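24th June, Tretent bench notes

Second round on the tidying list. Hemmin keeps telling visitors that clearing a table is solved. I have my doubts, and the log has them too: 72 tries last round, 19 I would have accepted from a ten-year-old.

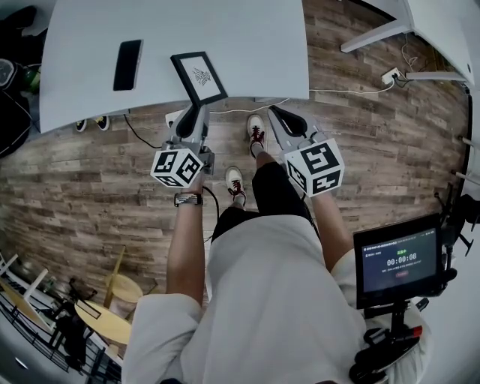
Notes kept by the bench lead, Tretent workshop

Job at hand is the white table, with the phone and the small framed drawing. Hand-held grippers for now, so there is a person doing all the thinking. A thin flat frame near the table edge is a fair test — phone lying face down, less so, I'd expect trouble getting under it.

Sneakers and floor cables are not on the list. They should be. Ask Branska before August.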